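Home | News | Business | Schools | Sports | Contact

Geltum office shows robots how to stock a shelf by hand

November 30, 2023

A small company in Geltum is teaching robots to put bottles on a shelf, and most of the teaching is done by people holding the gripper themselves.

Flestlow began the work in June in one of its own office rooms. The person giving the lesson carries a two-fingered gripper with a camera on it, picks up a bottle, moves it and lets go. The recording of each move is later used to train a robot arm with the same kind of fingers.
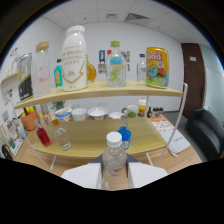
A clear plastic bottle between the fingers of the hand-held gripper, at the two-tier shelf.

Frida Arnardóttir, who runs the sessions, said 44 people have taken a turn so far. A new person gets six minutes of instruction and then starts on the bottles. Cans and jars come later.

"We ask them to move the way they would at home, only a little slower," she said. "If they change their mind halfway, they put the item down and start over."

The company first tried remote control, with the operator steering an arm from a desk. Arnardóttir said that was slower and tiring for the operator - a single bottle could take most of a minute. Flestlow still uses remote control to check how the arm does after training.
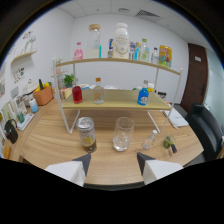 Ditte Lykkegaard said she had expected the hand-held method to feel strange and found it easier than the joystick. Letting go was the hard part, she said, and she knocked over two bottles in her first session before she learned to open the fingers slowly.

Each session lasts 58 minutes, with a break in the middle. Items are moved between the table and the shelf from one session to the next so that the recordings do not all look alike. Drinks, jars and small bottles are all part of the set, and clear ones are kept in on purpose. Glass and clear plastic are hard for a camera to pick out, Arnardóttir said.

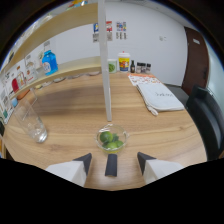 Recordings are checked the same day. Any in which the camera was covered or the item was dropped are marked and set aside. Heino Jaunzems, who does the checking, said he throws out fewer now than he did in the summer.

Flestlow plans to hold 105 sessions before it moves the arm to a test room at Zoëga, a grocery supplier across town. Neither company would say what the work costs. 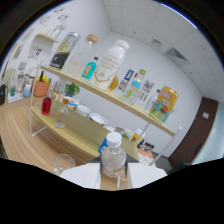 What comes next

The test at Zoëga will start with bottles only. Arnardóttir said the arm will work at a shelf away from customers, with a person standing by to stop it. Sessions in Geltum will go on during the test.

6 comments | 58 shares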